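Osport site - gripper practice rules, working group minutes
2022-06-24, Endden meeting room 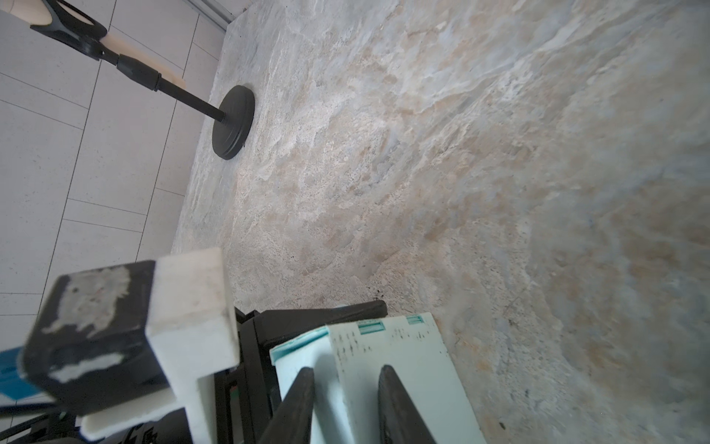 Item 1, last minutes. Agreed, no changes.

Item 2, finger checks. Pads and screws looked at before every shift, not weekly. Pons line already does it. Log sheet stays on paper for now.

Item 3, speed near people. Long talk. Draft says 38 percent of full speed when anyone is inside the marked zone - keep it. Erna cell wants an exeption, refused, can ask again in September.

Item 4, table wipe down. Goes in section 8, end of each run. Wording to be shortend.

Item 5, stop button test. 62 sheets back, several unsigned. Unsigned = not done.

Actions: new draft out to both sites, cable tie rule moved to annex. Next meeting tbc.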